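Club night at Lirkance is all fruit and shelves this fall

If you've walked past the Lirkance workshop after supper lately and wondered why the lights are still on, I can tell you, because I'm usually one of the people in there. The Cervantes College robotics club is getting ready for the Gerlow Challenge, and I've been handed the job of writing up our progress for the news page. I'm a second-year student, I mostly do wiring, and I have never written a news item before, so bear with me.

The Gerlow is a household chores contest for student teams with humanoid robots. No racing, no shooting balls into hoops. You get a piece of ordinary furniture and some ordinary stuff, and your robot has to pick things up and put them where the task card says. We entered the shelf event this year, which means fruit, a bowl, and a set of open cubbies. It sounds like something you could teach a toddler in one morning. I thought so too, back in September!

We have 28 members signed up, though a normal evening is a much smaller crowd with a box of cold pizza. The club is split into a hands group and a legs group. I belong to the hands group, and we are the better group. (The legs people are welcome to write their own article.) Abundio Chávez runs ours, and he's the reason we practice with real fruit. We spent the first month on foam balls, which are light and grippy and all the same size, and everybody felt like a genius. Then he brought in a grocery bag and our grasp success fell off a cliff. A pear doesn't have a good side. A mango wants to roll. Anything round and shiny slides right off the fingertips if the thumb gets there late.

So the thumb has been my whole October. Our controller is a piece of software the club wrote and named Trondine, and the old version closed all the fingers together, like a person grabbing a railing. Now the thumb goes first and gets underneath, and the other fingers curl over after it. Tiburcio Barajas rewrote that part in two evenings, then spent a week fixing what he'd broken, and it's so much nicer to work with. We log every attempt, good or bad, and the log stood at 927 when I sat down to type this. Plenty of those are bad. I keep the notes on the misses, and my favorite entry just says "pear, floor, again."

The other headache is reach. The top of a shelf is a different problem from the cubbies, since the arm has to come up high without the shoulder pushing the whole body back. The legs group does help there, I'll give them that. They shift the stance a little, one foot back, and the arm suddenly has room. The lower cubbies are still hard for us, and the bottom row is close to hopeless at the moment. We're hoping the judges are kind about which cards they deal.

Scoring, for anyone who's curious: you get points for a clean pick, more for placing the item in the correct cubby, and you lose some for bumping the furniture. Bruised fruit costs you too. Each team gets two runs and keeps the better one, so there's a temptation to try something wild on the first. Abundio says no. I say we'll see. 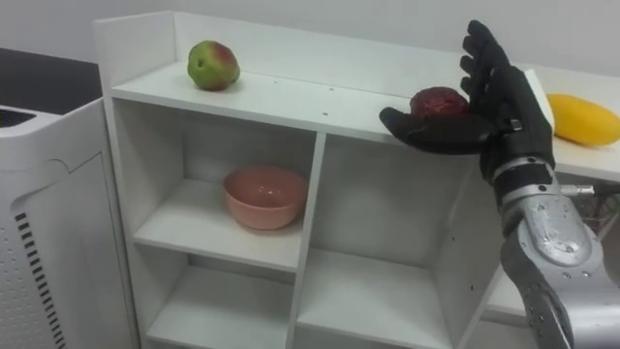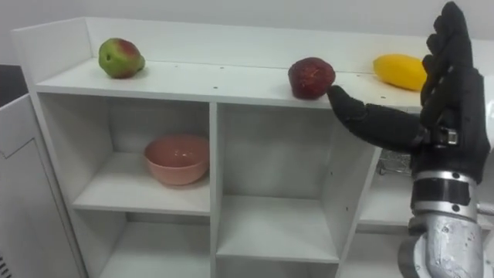
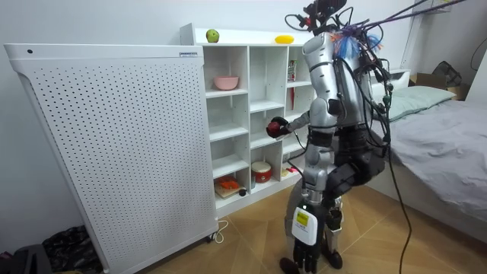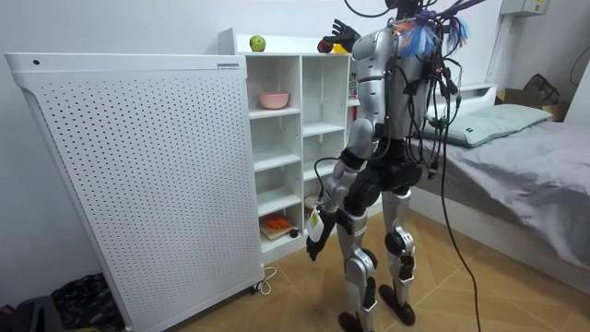
Tiburcio read my draft and objected to the line about the thumb, because in his opinion the timing was only half of it and the wrist angle did the rest. He'd also like it known that the week of fixing was five days. He wants us to leave the grasp code alone from now until the contest and spend every remaining evening on placing, since a fruit held perfectly over the wrong cubby earns the same as one we dropped. He has already put that on the whiteboard in very large letters — and under it, smaller, a request that people stop eating the practice pears.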